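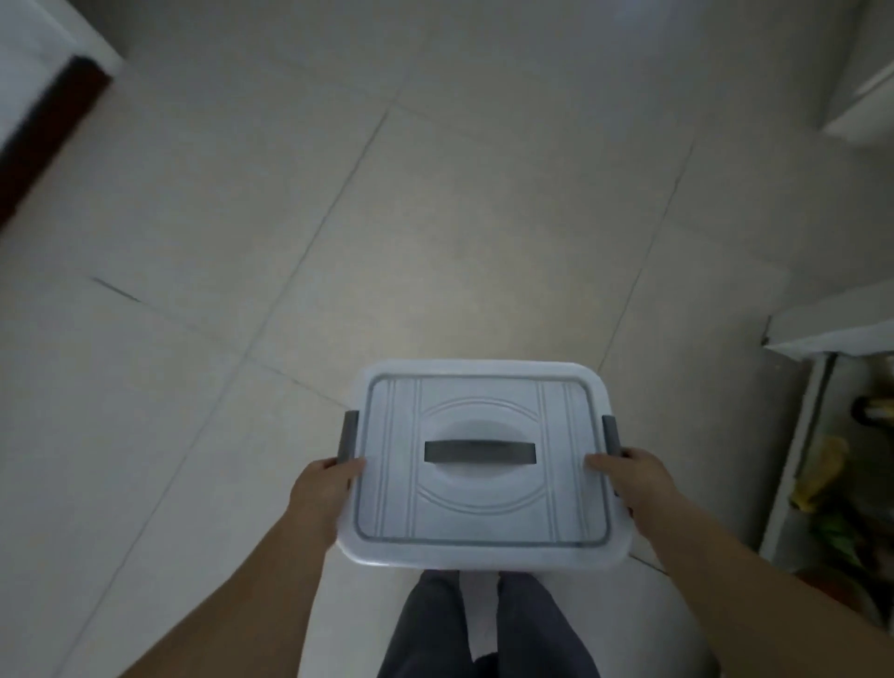

Search this diary Go

Sun 20 March
by Sheena Purves

I own more lids than boxes. I don't know how a person arrives at this. Every lid came into the flat attached to something, and I've never knowingly thrown out a box, yet by lunchtime I had a stack of lids against the wall and a row of boxes that wanted nothing to do with any of them.

The nice one, with the gray clips and a carrying handle on top, I walked around the flat like a man with a glass slipper. Tried it on the winter sweaters. Tried it on the box of cables, which I opened, looked at and closed again, as I have every spring since Tostbridge. Close on the long sides, hopeless on the short ones. One clip caught and I felt a joy out of all proportion, and then the other end popped up.

Rang Esperanza, who borrowed a box in the fall to move her plates. She says she gave it back. She says it had a blue lid. We left it there, politely.

Marcelino wants to know why I don't buy 2 new ones and be done. Because then I'd have 2 more lids, Marcelino.

Sweaters are now under the bed in a suitcase. Lid is behind the door until April, when Esperanza has us over for dinner and I can take a look in her closet.

Soup for supper. Still haven't called Visitación back.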